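Subject: Re: Open day at Brindden, arm cell

Aurelia Filip wrote:
> Could someone who went on Friday write up the PC teardown demo?
> Our shop is thinking about a cell for drives and memory and I
> could not get away. Mostly I want to know what it handles and
> how the parts are held.

Aurelia,

I got there at 10:45 and stayed for two runs. It's one arm over a slotted aluminum table, with the tower lying on its side and the cover off. Next to it is a gray fixture for the hard drive. The Brindden people said they print a new fixture whenever a drive carrier won't sit right, and that they are on number 16.

Liette Gagnon ran the session. She said the arm is the easy part to buy and most of her year went into fixtures and grippers – I can believe it. She had the wrist camera up on a second monitor, so we could follow the fingers up close.

Stills from the cell, wrist camera first, then two from the side:
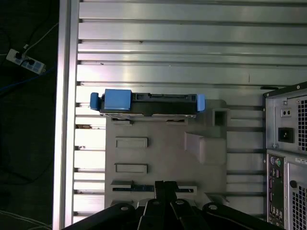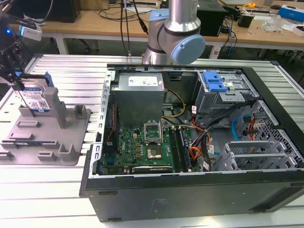
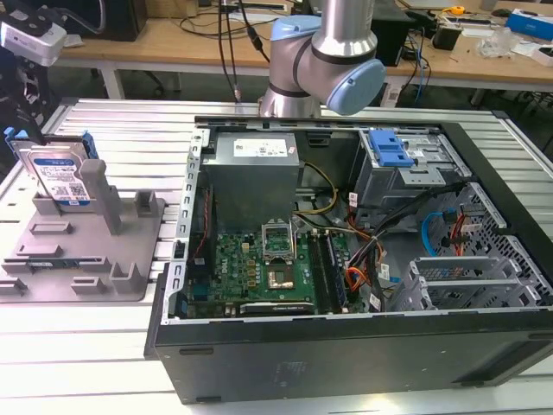

Boris Jelínek asked whether any of it would pay below 100 machines a week, and Liette answered that she would not try it under 40 a day unless the towers were all close to the same model. Mixed lots are where the time goes, she said, and sorting by case type before the cell helped them more than any change to the arm.

I didn't get cycle times. She offered to send them if we write and say which cases we see most. They have another open day in July, same building, and you have to sign up ahead. Parking is behind the loading dock.

I can bring our old carriers if you want to go.

Ridwan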